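Fonham Open-Top Metal Parts Bin, Gray

Home > Storage > Benchtop Bins > Metal

Item: Fonham open-top bin
Color: gray
Length: 55 cm
Width: 30 cm
Finish: coated steel
Sold by: Dreseck Supply
Availability: in stock, ships from the Modise warehouse

The Fonham bin is a plain metal container for small parts and loose goods. It has no lid and no dividers. The walls lean outward from the floor, so a hand or a scoop can get down to the bottom without catching on the sides. It is meant to sit on a table or bench at working height, and most buyers order two so that one can be filled while the other is being emptied.

The bin can be ordered with all walls gray or with one long wall in off-white. The off-white wall makes dark items easier to pick out. It is painted over the same metal as the rest and takes wear in the same way. Chips and scratches in the paint do not affect the strength of the bin. The floor is left as bare metal and will pick up scuffs and smudges in normal use.

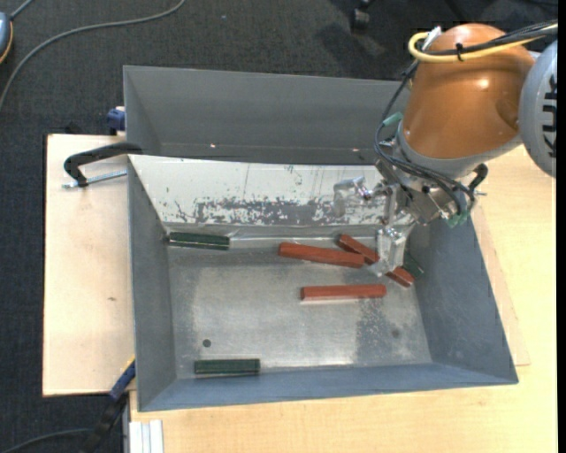

Paint wears off first along the bottom of the wall, where the parts slide down, and a small tin of touch-up paint lasts for years if you only do that strip, writes Pieter Mabaso in a review left on this page. He also puts a thin rubber sheet under each bin to save the tabletop.

Touch-up paint is sold separately under the name Drellus, in gray and off-white. Wipe the wall down, let it dry, and apply two thin coats. Do not paint the floor of the bin.

Cleaning: use a damp cloth and mild soap. Do not use wire brushes or scouring powder on painted walls.

Packing: single bins ship in a flat-sided carton. Orders of 11 or more go on a pallet. For orders over 300, ask for a quote before ordering.

Returns: unused bins can be sent back within 30 days. Bins with the off-white wall are made to order and can be returned only if damaged in shipping.

Related items: Fonham bin, half length. Fonham rubber bench sheet. Drellus touch-up paint, gray.

Page updated 2021-05-19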